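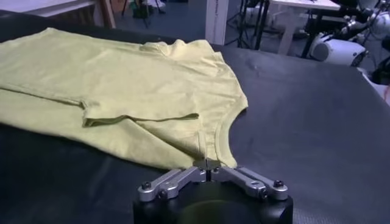
Jiahui Shi asked whether the sleeves go in before or after you fold the body, bc every guide I find says something different. That's basically my problem too, so posting it properly.

T-shirt folding, sleeves first or last?

Posted by mkfigueroa, September

Ok so short version. Moved into a smaller place, one dresser, drawers are 7 inches deep. All my tees used to hang. Now they have to be folded and I'm terrible at it. I lay the shirt flat, fold one sleeve in over the body, looks fine. Fold the other one, then the first one slides or bunches up at the shoulder. By the time I fold it in half there's a lump near the collar and the whole thing leans to one side.

Mostly plain cotton crew necks, pretty soft, nothing fancy. Tried on the bed (bad) and on the table (a bit better). Do I fold the sleeves first and then the sides, or sides and sleeves together? And does anybody iron before folding or is that crazy for a T-shirt. Need these done before I go to bed tonight lol

118 views

gratow_laundry

Sleeve and side together. One move. Put it face down, pinch the shoulder halfway between collar and sleeve seam, pinch the hem straight below that, fold that whole strip toward the middle. Sleeve comes with it. THEN flip the sleeve back on itself so it lies on the strip and doesn't stick out past the other side. Same on the other side. You should have a long rectangle with the collar centered at one end.

After that hem up to just under the collar, then fold in half again, or in thirds for a shallow drawer. For 7 inches I'd do thirds and stand them up on the fold.

The lump at the shoulder is air and wrinkles. Before folding anything, hold the hem down with one hand and run your other hand from the hem up to the collar, then out to each sleeve. Takes two seconds. If the shoulder has a wave in it when you start, it'll have a worse one when your done.

No ironing. Shake it hard when it comes out of the dryer and fold it warm.

Nastitz

i just roll them

husteo_home

Disagree a little with the above – face up works fine if you care more about speed. Sleeves in first, smooth, then sides. It only goes wrong if you fold the sleeve at an angle. Keep the cuff parallel to the side of the shirt and it stays put.

Also the bed is your problem, to soft. Table with a cloth on it is better than a bare one, the cotton grips a bit and doesn't slide around while you do the second side.

mkfigueroa

Thanks both. Did the strip way, face down, and the lean is gone. Collar still a bit off center on a couple but whatever, they fit in the drawer. Still have the long sleeves to do – same thing or different?

gratow_laundry

Same, just zigzag the sleeve down the strip so it doesn't hang off the bottom.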